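Clultcombe Cell: Set-up and Care Record

Version note, 10/30/18. Maintained by Wattimena for the Mimau project.

Scope
The record covers one two-arm cell and its grippers. Finger pads come from Ultevance and are replaced every 700 cycles. The June revision is withdrawn.

Before each session
Home both arms. Check 2 fixings on each wrist. Allow 5 minutes at low speed — no load.

Gripper and table

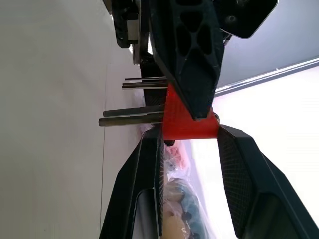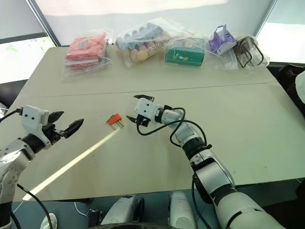
Pad wear is to be entered in the log by arm, left or right, before any part is changed. Inspect the full inner face of each finger, where the black mesh-textured pad sits, and press down any lifted corner. Cables looped at the forearm must keep their slack through the whole reach. Faults go to the Clultcombe desk in writing.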